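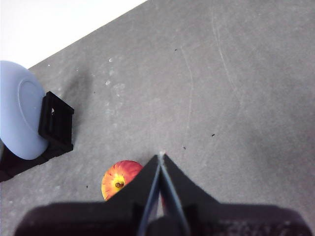

*Light-blue plate standing upright in a black plastic stand.*

# Session 6: Where the plates were kept

Reading for Wed 9 April: the Vimcombe inn inventory of 1771 (whole document) and Umut Saraç's chapter on kitchen furniture. Bring your marked-up copy.

## Recap

Last time we looked at what people ate from: wooden trenchers, pewter, tin-glazed wares, then cheaper cream-colored earthenware in the later eighteenth century. The main point was that materials overlapped for a long time. A household that bought earthenware kept its pewter, and often kept its wooden dishes in the back kitchen as well. A new material in an inventory tells you that something was added. It tells you very little about what was thrown out.

This session is about storage. Where an object was kept affects how often it was used, how long it lasted, who could see it and whether an appraiser bothered to write it down.

## Stacking and standing

There are 2 basic ways to store a plate: flat in a pile, or on its edge. Piling saves space and needs no special furniture. The weight rests on the lower plates, and the foot of one plate can scratch the face of the next. On glazed wares the scratches show. On pewter they show too, but pewter could be scoured, and a bent rim could be hammered out.

Standing a plate on edge needs something to hold it. On a dresser this was usually a groove or a thin rail along the shelf. The plate leaned back against the boards with its face toward the room. Some dressers had a guard rail across the front, so the plates leaned forward instead, which kept dust off the eating surface.

The choice matters when you read a document. A line such as "pewter on the shelves" probably means plates on view. "A parcel of plates in the closet" probably means a pile. Appraisers were paid to value goods and had no reason to describe an arrangement, so wording of this kind is patchy. Use it where you have it and do not stretch it.
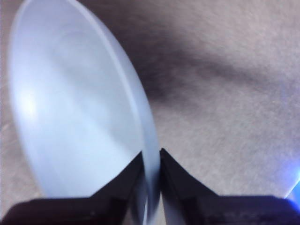
Shape comes into this as well. Flat plates stand close together and a short shelf holds a good number. Deeper dishes take up more depth and tend to roll if the groove is shallow. Large serving dishes were often kept on the top shelf or hung by a cord. In the Vimcombe inventory the "great dishes" are listed apart from the plates, and Saraç takes this to mean that they were on a different shelf. That is a fair guess. It could also mean that the appraiser valued them at a different rate and listed them together for that reason.

Glass is a separate case. It was more often shut away behind a door, in a corner cupboard if the household had one. Look at which room the cupboard is in. A cupboard in the parlor was probably meant for company. A cupboard in a passage between kitchen and parlor could serve either room.

## The Vimcombe inventory

The document was made after the death of the innkeeper. It goes room by room, which makes it more useful than a simple list by type of goods. Please note the following before class:

- The kitchen has a dresser "with shelves." The contents of the shelves follow directly.
- The back kitchen has no dresser. Its wooden ware is valued as a single lot.
- The parlor has a corner cupboard. Its contents are listed, but the hand changes halfway down the page and the second appraiser abbreviates heavily.
- The cellar entry is damaged. Do not try to restore the missing words. Mark the gap.

The transcription in the packet is by Ilse Wiegand. She keeps the original spelling and puts doubtful readings in square brackets. An older transcription from Lindon is still in circulation and has modernized spelling throughout. Several of you cited it last year – please use Wiegand.

## Washing and drying

Washing left almost no trace in inventories. Tubs are listed, and so are kettles, but a tub could be for laundry, brewing, salting or dishes. We have better evidence from household manuals, though a manual tells you what the writer thought should happen.

A drying rack and a storage rack do much the same job mechanically. Both hold the plate on edge with a gap on each side. In larger houses a slatted rack was fixed above the sink, and the plates could be left there until wanted. Where this was done, the old division between drying and putting away disappears, and the rack becomes the cupboard. The countertop rack in most modern kitchens works the same way. Many people never empty theirs. 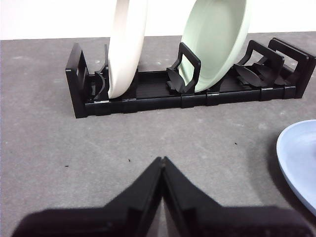 *Black plastic dish rack on a gray speckled countertop. The cream-white plate rests against a curved divider.*

Keep three questions in mind when you look at any rack, old or new. How much of the plate is in contact with the support? Where does the water go? Can one plate be taken out without moving the others? The last question is the one that separates a working rack from a display shelf.

The Böttcher trade catalogs, which we will use again in July, show slatted racks for sale in 4 sizes. The sizes are given by the number of plates held, and the buyer is expected to know what a plate measures. This suggests that plate sizes were fairly settled by the time the catalogs were printed. It does not help us with 1771.

## Dishes that stayed out

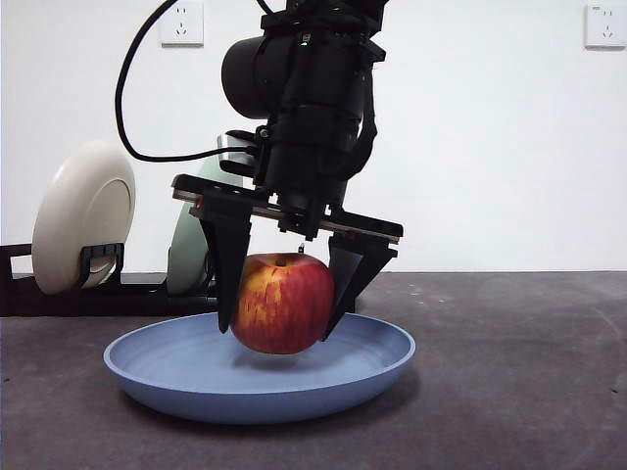

Not every dish went back to the shelf. Some were left on a table or sideboard between meals, and these are the hardest to find in the records, as the appraiser might put them down under the furniture, under the tableware or not at all. Fruit is the usual case. A red apple and a dish under it are enough for us to think of a fruit bowl, and we supply the name from the contents. An appraiser normally saw the dish empty and named it by its material or size. So "one large dish, parlor" may well have been a fruit dish for most of the year, and the inventory would never say so. Be careful with the reverse argument too: a dish found in a parlor was not always for fruit.

The Karkar household accounts give a partial check. They record fruit bought by the season and, in one place, a dish bought "for the same." Entries like this are rare and worth copying out in full when you find them.

## Written work

Choose one room from the inventory. In 2 pages, set out what can be said about how the eating vessels in that room were stored. Separate what the document states from what you infer, and say how sure you are of each inference. A sketch plan is welcome if it helps, with uncertain positions drawn in dotted line. Quote from the Wiegand transcription and give the line numbers.

Late work goes in the tray outside the department office.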